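What I'm Buying for the Folding Project, and What I'm Not

October 26, 2026

I've had three emails this month asking what the hand-held grippers cost and whether a small group should start with those or go straight to an arm. I wrote a long answer to the first one, pasted it into the second, and decided the third could have a blog post.

Background for anyone new: I run the data side of a small project on clothes. Sorting, flattening, folding. We are five people, most of us part time, and the money is a mix of a modest grant through Bredville and whatever is left from the last thing we did. The grant pays out in two parts, and the second part doesn't arrive until February. That date has decided more of our equipment list than any technical argument has.

The first plan

The first plan was written by Tarek El-Sayed and me in one afternoon, and it had two arms in it. We had a quote from Rizzi for a pair of table-mounted arms with grippers, a controller and a year of support. It was a good quote. It was also most of the money, and it left the rest of the list looking thin: one table, two cameras, a computer we already owned and nothing for spare parts.

Mirta Saavedra read it and asked what the arms would be doing in the first three months. We said calibration, then teleoperation, then collecting demonstrations. She asked how many hours of demonstrations we would have by February if everything went well, and Tarek did the sum on the back of the quote. It was a small number. Then she asked where the clothes would be while this was going on, and the answer was on the one table, in the one lab, under the same lights every day.

So the arms moved to the second half of the grant and we started looking at hand-held tools. You hold the gripper, you work the fingers yourself, the camera on it records what you do, and you can take it wherever there are clothes.

What went on the list instead

I'll go through the main items, with the reasons as I wrote them down when we ordered.

The grippers. We bought two complete ones and enough parts for a third. The printed parts came from Jerkley, who do small runs and answered the phone. We could have printed them ourselves, and Abdelilah Benmoussa was in favor of that, but our printer was already booked for another job and I didn't want the start date to depend on it. The total for the two grippers, the third set of parts and the hardware was 1460 dollars before shipping. That does not include cameras.

Finger pads. These are a separate line in the budget and they should be in yours too. Fabric is harder on pads than I expected. A worn pad slides on a smooth shirt and you find yourself squeezing harder to make up for it, and that habit then goes into the recordings. I ordered 50 pads. Tarek thought this was silly until he saw the price, after which he thought I should have ordered more.

Screws and pins. Buy the bag. The pivots work loose with use, and a missing screw can cost you a whole visit. We keep a small box with a driver, thread locker and spares, and it travels with the gripper. The box was the cheapest thing on the list and it gets opened every week.

Cameras and cards. One camera per gripper plus one extra. Memory cards are where I underbudgeted. I had planned to empty them at the end of each day, and that works in the lab, but when someone is out at a house all afternoon they need to be able to swap cards and keep going. I bought a second batch three weeks in.

Storage. A two-bay drive unit for the lab and one portable drive per person who collects. Storage was the second largest line after the grippers and cameras. Put it in early, before anyone has a chance to say you can use the shared server.

Clothes. Yes, this is a budget line. We bought secondhand by the bag, and later added a small amount for particular items we were short of. Thin ribbed knits were one gap, and anything with a frilled or wavy edge was another. Most of what comes in the bags is T-shirts and jeans, and you can end up with a very good record of how to handle T-shirts and jeans.

Paying people. This is the largest line of all once you count it properly, and I'll come back to it.

What we left off

No lighting kit. We talked about it and decided we wanted the light that rooms have.

No motion capture. Votevholm offered us a used system at a fair price and I spent a week tempted by it. In the end it would have tied us back to one room, and setting it up would have taken a person we didn't have.

No custom software. Bouchra El Sherbiny had scripts from her previous project that covered most of what we needed. I budgeted ten days of her time to adapt them and she used eight.

No second table. I regret this one a little. When two people are in the lab on the same day, one of them ends up working on top of the filing cabinet.

Planning the hours

The equipment spreadsheet took a day. The one for hours took two weeks and I'm still changing it.

Our unit of planning is a visit, meaning one person, one gripper, one room. A visit includes getting there, setting up, recording, checking a few clips on the spot and packing up. When I first drew up the schedule I only counted recording, so every week was overfull on paper and behind in fact. Now I plan on less than half of a visit being usable recording and the weeks come out right.

We had 27 visits in the plan for the fall. Marjatta Harju set up the calendar and talked to the households, and she insisted on two things. The first was that the same person should not do two visits in a day. Working a gripper with fabric is tiring on the hand and forearm, and the afternoon recordings were visibly worse on the days we ignored her. The second was that each household gets paid the same whether the visit goes well or not. Both of these cost money and both stayed in.

The work at hand

I went along on several visits, partly to see whether the budget matched what the collectors were doing. Much of the work is knits, stacked or spread out, with the gripper coming in from just above. Ribbed cloth gives the fingers something to hold, but a thin frilled edge tends to curl away when you approach it from the wrong side, and loose fluff comes along with everything. I added lint rollers to the list after the second visit.

Rooms matter more than I had allowed for. In the lab the background is a gray wall. In a bedroom there are curtains, a mirror, bottles on the furniture, a stool, things on the floor. We wanted that variety and it was the main argument for the hand-held tools, but it adds checking time, and checking time is paid time. Mirrors in particular need a second look, so Bouchra added a step to the review for them, and I moved some money from travel to cover it.
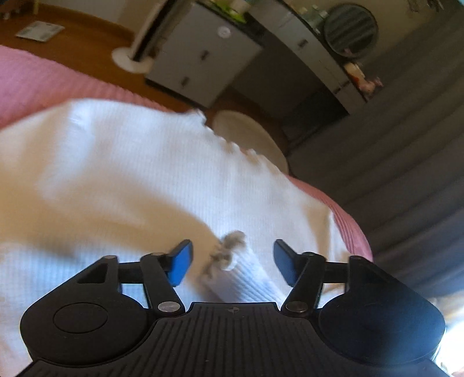

The February decision

When the second payment comes we have to choose between one arm and two. The Rizzi quote has expired and the new one will probably be higher. I've asked them to price a single arm with the option of adding the second within a year, and I've asked for the support to be a separate line so I can see what it costs.

My own preference is one arm. Folding wants two hands, I know, and Tarek tells me so every time the subject comes up. But a good share of what we are recording is done with one: picking an item off a pile, pulling it flat, turning back an edge. One arm would let us test on those and find out whether what we collected is any use before spending the rest. If it isn't, I would like to still have some money when I learn that.

Tarek's case for two is that a second purchase order takes months with our purchasing office, and that a year from now the people who know the project may be on to other jobs. He has a point about the purchasing office. The last order sat there so long that the seller called me to ask if we were still interested.

Whichever way it goes, the fingers on the arm have to match the ones we've been holding. Same pads, same opening, camera in the same place. Abdelilah has a drawing of the mounting plate and I've set aside a small sum to get it made twice, because I don't believe the first one will fit.

If you're starting your own list

For the people who wrote to me, the short version of the order I would buy in:

One gripper, complete, with its camera. Use it for two weeks before ordering another. We bought two at once and had to make the same small changes to both.

Spare pads, spare screws, and a box to keep them in.

More cards than you think, and the drives to copy them to.

Paid hours for collecting, and separate paid hours for checking. Keep these on two lines. If they share a line the checking gets squeezed.

Clothes, chosen after you've looked at what the first bag gave you.

Only then the arm, with a mounting plate and a month of somebody's time attached to it.

I'm happy to send the spreadsheet to anyone who asks. The prices in it are what we paid and will be out of date, and the tab called "old" can be ignored. I still need to add the shipping costs from the second card order, so if you want the version with those in it, give me until the end of the week.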